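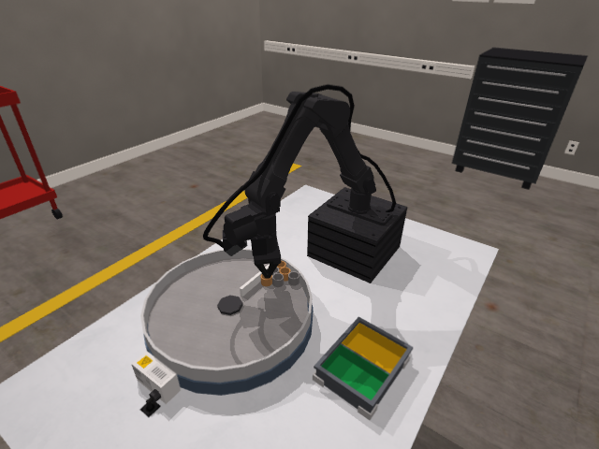
Chapter 5
Sorting Small Parts Without Losing Your Temper

Sooner or later every shared workshop acquires a coffee can full of mixed parts. The one at the Drustow workshop held 168 of them, mostly short spacer rings in two colors, with a layer of sawdust for flavor. Members were invited to sort it on quiet evenings. There were many quiet evenings, and the can stayed exactly as full as it had been.

Caroline Temba decided to build a machine for the job, on the sound principle that a person will happily spend 200 hours avoiding a dull afternoon. Her build is the running project for this chapter. It uses a secondhand arm, a two-fingered gripper, a round tray to pick from and a divided bin to drop into. You may not own an arm. You can still do every exercise here up to Section 5.4, as the first half of the work happens in a simulator, where the worst thing you can break is your own confidence.

By the end of the chapter you should be able to:

Lay out a small pick-and-place cell on a table.
Choose a safe height for the arm to travel at.
Write a sorting rule that copes with a part it does not recognize.
Tell the difference between a bad grasp and a bad guess about where the part was.

You will need the joint angle notes you made in Chapter 4, and some patience.

5.1 Where Things Go 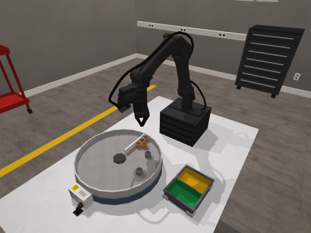 Layout is the part of a robot project that people skip, and then do later with a crowbar. Caroline's first table plan was drawn on the back of a Porkard lumber receipt and put the bin on the far side of the base, so the arm had to swing around behind itself with every part. It could do this. It looked like someone reaching for a seat belt. In the simulated cell the bin has moved to the front of the base, to the right of the tray, with the yellow compartment at the back and the green one nearest you. The swing from tray to bin is now short, and the arm never has to pass over its own pedestal.

Draw your own table from above before you model anything. Mark the base first. Then draw two circles around it, one for the farthest point the gripper can reach while still pointing down, and one for the closest. People forget the second circle. An arm has trouble with things tucked under its chin, just as you do. Everything the robot must touch goes between the two circles, and everything you care about (coffee, phone, elbows) goes outside the larger one.

Next, think about cables. A cable needs slack to follow the wrist, and slack wants to hang somewhere. Move the arm slowly through its full path and watch the loop as well as the gripper. Gerd Albers, who taught the evening class at Drustow for years, used to make students do this with a length of clothesline taped to their own sleeve. It was undignified and it worked.

5.2 Traveling High, Arriving Low

A pick has three heights. The travel height is where the gripper moves sideways. The approach height is directly over the part, with the fingers open. The grasp height is where they close. Beginners often try to manage with two, and then spend the evening chasing spacers across the floor.

Caroline set her travel height at 137 millimeters above the tray floor. Yours will differ. Measure the tallest thing in the tray, add the length of whatever the gripper will be carrying, and add a margin generous enough to cover your measuring.
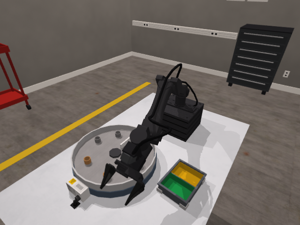 Figure 5.2 Gripper low over the tray with its fingers spread. Both bin compartments are empty.

Finger width matters as much as height. Fingers opened wide will forgive a sloppy position, but they also take up room, and the rim of a tray does not move over to be polite. Before you set the opening, check three places: the middle of the tray, a spot right against the rim, and a spot between two parts that are nearly touching. If the fingers fit in the first and foul in the other two, the opening is too wide or the angle of the wrist is wrong. Try turning the wrist first. It costs one line of code, and you can have your original settings back in a second.

Exercise 5.1 asks you to make that change.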